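Bozsik House Residents' Association
Minutes of the meeting held November 6, 2018, in the ground floor common room

Present: Maureen Greenwood (chair), Diarmuid Foley, Pierina Grasso, Saoirse Cronin (minutes)
Apologies: Philomena Ó Néill, who sent a note and a lemon cake. The cake was received warmly. The note is dealt with under item 3.

1. Minutes of the September meeting
Approved, after Diarmuid asked that "shouted" be changed to "said." Pierina felt "shouted" was fair. Changed anyway.

2. Matters arising
The front door still sticks. Maureen has called Plisudier twice and been promised a visit both times. She will call again and use her other voice.

3. The common room
Philomena's note ran to two pages and asked that the room be made "fit for people to sit in." The meeting took her points in the order she made them, underlining included.

Air. The ceiling unit had its yearly service from Trisance, at a cost of $778. Diarmuid thought this was a lot for a man on a ladder. Pierina pointed out that Diarmuid had been offered the ladder last year and declined. The invoice was approved for payment.

Fan. Philomena would like the black standing fan put away for the winter. Diarmuid uses it during his stretching class and would like it left where it is. After longer than the subject deserved, it was agreed the fan stays out, on condition that its cable is kept away from where people walk.
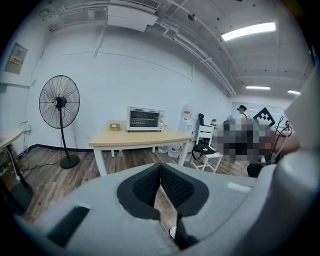 Floor. Pierina has had a price of $3001 from Woma for sanding and sealing the boards. The meeting wished to know what the extra dollar was for. Pierina likes the worn look and would leave it alone. Maureen likes it too, now that she has seen the price. No action until spring.

Lights. Saoirse finds the fluorescents unkind. No one disagreed, but no one wanted to pay for new ones either. Saoirse may bring a lamp from home, at her own risk.

Tables. Philomena asked for tablecloths. Maureen said the pale wood top with the white legs was the nicest thing in the room and she was not going to cover it up. Coasters were offered as a compromise. Pierina will buy a set of 30, and Diarmuid will try to use one.

Electrical panel. Residents are reminded that the panel is not a noticeboard. The yoga flyer has been returned to its owner, who is on this board and knows who he is.

4. Money
The social fund stands at almost $123. Saoirse proposed a soup evening. Diarmuid proposed a better soup evening than the last one - carried, three to none, with Maureen abstaining as she made the last soup.

5. Any other business
Pierina asked whether the room could be booked for her niece's birthday. Yes, provided there is no glitter. Maureen asked that the glitter rule be written down this time. It is now written down.

Actions
Maureen: call Plisudier about the door
Diarmuid: fan cable
Pierina: coasters; tell Woma not before spring
Saoirse: lamp; thank Philomena for the cake and reply to the note, in that order

Next meeting to be set once Philomena is back. The remaining cake went home with Diarmuid.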